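4.3 Block test before chore programs

Run the block test before loading any Rollska chore program (tidying, table clearing, parts sorting). Both arms must be homed.

1. Tape a black square on the table within reach of both arms.
2. Set the cycle count to 27.
3. Set the grip force limit to 155 and press Start.
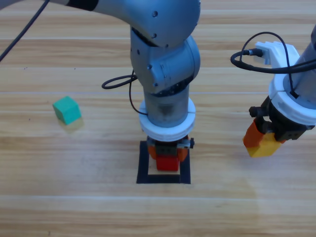

Figure 9. Red and yellow blocks held, one in each gripper.

CAUTION: Keep hands off the table until both arms report idle.

4. Check the stack against the tape outline. Any block outside the tape is logged as a miss.
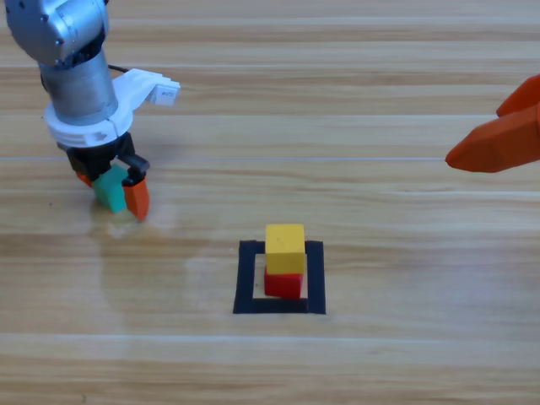
Lies Coppens notes that a clean block test says little about laundry or dishes, and that at Jelmont she would still have a person finish both.

NOTE: Chore programs are rated for supervised use only. Cloth, wet items and glass are not supported in this release.

5. Save the log. If error 109 is shown, repeat from step 2.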